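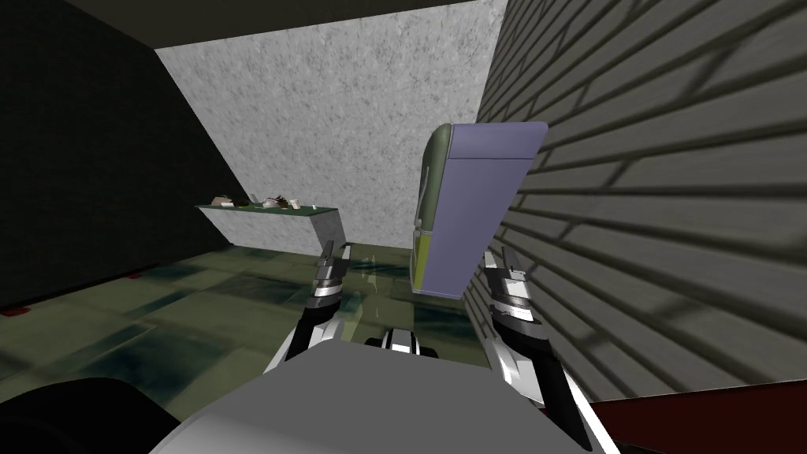

Home | Visits | Planning | Contact

3rd July – Equipment Planning Office, Clinville
Reading time: 2 minutes

The office visited the Purunska open day to prepare its equipment request for next year. Two-arm robots were the main interest. Ghauri quoted separate prices for arms, grippers and yearly service, and the service line was higher than we had allowed for in April.

Simulation seats are sold in blocks of 22. Staff would need some 246 hours of training before any hardware is ordered, and the request should carry that cost in the first year. Floor work at the Prernemwood site is not included – a separate estimate has been requested.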